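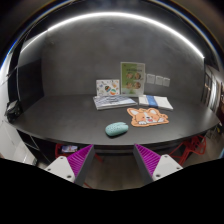 A green computer mouse, a mouse pad shaped like a corgi, and two gripper fingers at the edge of the table.

Robots at Work: Who Puts Things Back?

Picking up a computer mouse is easy for you. Your fingers close, and they know how hard to press. A robot has to learn this, and it takes many tries.

Clundumier is a company that helps offices keep shared tables in order. People sit at a different table each day. When they leave, the mouse may be far from its pad and the books may be in the way. For years, workers walked from table to table and fixed this by hand. One building had 68 tables.

Now the company is teaching a robot called Sindier to do part of that work. The teaching is done with a gripper, a tool with two fingers that a person holds. The person uses it to pick up an object and put it down again. A camera on the tool records each try, and the robot learns from the recordings. Sindier needed over 500 of them for the mouse alone.

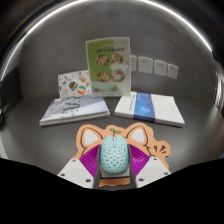
The gripper with the mouse between its fingers, over the mouse pad.

A mouse is a tricky thing to hold. It is round on top and has no handle. If the fingers squeeze in the wrong place, it can slip or turn sideways.

What happens to the people who did this job before? Mitali Sheikh used to set up tables every evening. Now she spends part of her day with the gripper, showing how each job should be done. She also checks the robot's work and writes down its mistakes.

"I walk less and I look at a screen more," she says. "I miss the walking a little."

Her hours changed too. She used to start at 5 p.m., after the office workers had gone home. Now she starts in the morning. Some of her coworkers liked the late hours and moved to other jobs in the company. Others are still deciding what they want to do.

Sindier can't do everything. It does not know if a piece of paper is trash or somebody's homework. When it is not sure, it stops and waits for a person to come.

Words to know
Automation: using machines to do work that people used to do.
Gripper: a tool or robot part that holds things.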